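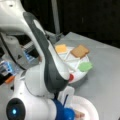
I've had the arm on the bench since June and I still get asked how I keep it running, so I'm writing down the routine. Most of it is dull. I follow it anyway, since the two times I skipped it I lost most of a day.

The job is food assembly. The arm takes a square of cheese, a cracker or a piece of lettuce out of a round divided tray and puts it on a plate. I call the setup Flindeck, after the shelf label it used to sit under.

Start with the table. Wipe it before power goes on. Crumbs get under the tray and tip it, and a small tilt at the center turns into a bigger one at the rim, where the pieces sit. I use a damp cloth and then a dry one. No spray near the joints.

Next, the clamps. I check every clamp on the table edge by hand, including the bracket or clamp at the foot of the pole. If one has slipped, I put it back to the pencil mark and run the calibration again. There's no point in trying to save time on this. I once ran a whole evening with the pole turned a little and every pick landed on a divider.

Then the tray. It has to go back the same way around each time. The compartments all look alike, so I put a dot of marker on the underside and line it up with a dot on the bench. The plate is less fussy, but I keep it close in so the arm doesn't have to reach.

Power on, brakes off, and let it warm up for 8 minutes with slow moves and nothing in the gripper. I listen more than I look. A dry tick from the wrist means a cable is rubbing on its way past the housing. I move the cable tie and start over.

The fingers take the most care. Cheese leaves a film, and after a while the pieces stick when they should drop. I wash the fingertips at the end of each session and change them every 500 picks. The log says 1740 picks so far on this wrist. The last pair was overdue and the grip surface had gone smooth.

Chia-jung Kao helped me with the grip force. I had it set for the cracker, and it was squashing everything else. She told me to save a separate setting for each item and start with the weakest one. Lettuce is still the worst. It folds, or it hangs over the side of its compartment and the arm grabs air. I've started trimming the leaves smaller.

When I'm done I park the arm, wipe down the outside, check that the covers are seated, and write the pick count in the notebook. Real food goes in the trash.

Still on the list for Monday: order fingertips from Laller, replace the cable tie with a proper clip, and find out why the wrist offset drifts after a long session.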